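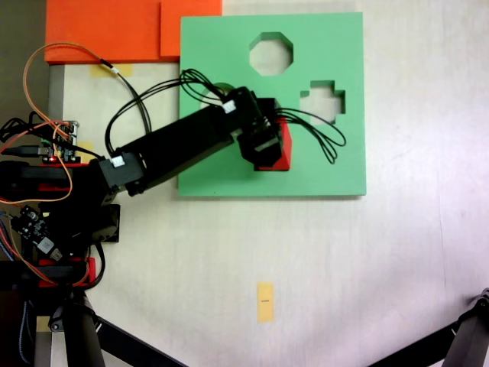
What does a small lab get when it buys a low-cost arm kit for teaching insertion tasks? A working bench setup in an afternoon, a good deal of loose cable to look after, and far more room for student projects than the price would suggest.

4.2 Shape insertion with the Merno kit

We were keen to try the Merno arm on a task that punishes small errors, and shape insertion does that beautifully. Veletti, who sell the kit, supply the servos, links, driver board and gripper, and leave the choice of task board to the buyer. Ours is cut from light green foam and lies flat on a white tabletop. Its holes include an octagon and a cross, and the arm works with a red block held in the gripper (Figure 3).

Figure 3. The Merno arm over the foam task board, with the red block in the gripper.

Foam turned out to be a lovely material for this. It is cheap, it cuts with a craft knife, and it gives a little when the gripper comes down too hard, so a bad run costs nothing. Dulce Solís cut our boards in January and we have had no reason to change the design. Tape markers on the tabletop serve as reference points, and we would recommend them to anyone setting up the same bench, as they let a new student put things back in place without a ruler.

Each operator drove the arm through 50 practice runs before we began logging. We then recorded 904 attempts from 16 operators, most of whom had never handled an arm of any kind. Nélida Painemal scored every attempt by hand as seated, jammed or dropped. Jams were the most common failure by a wide margin, and they nearly always came from the wrist being slightly off square as the block met the edge of the hole. Operators noticed this themselves and began to slow down over the last part of the descent, a habit we hadn't taught them and were delighted to see.

The servos held up very well. We replaced one elbow servo during the whole study, and the swap took 11 minutes with the tools in the box. The connectors are our main complaint. They are small, they sit out in the open on the joints, and a cable that loops too far from the wrist can catch on the board. Constanza Barrientos now ties the wrist bundle back before each session, which cured most of the trouble, and we'd love to see a proper cable guide in the next version.

We also tried the Wumine gripper pads sold as an add-on. The softer rubber gave a surer hold on the block but made its angle harder to judge, and our operators were split on which they preferred. The results in Section 5 use the standard pads throughout.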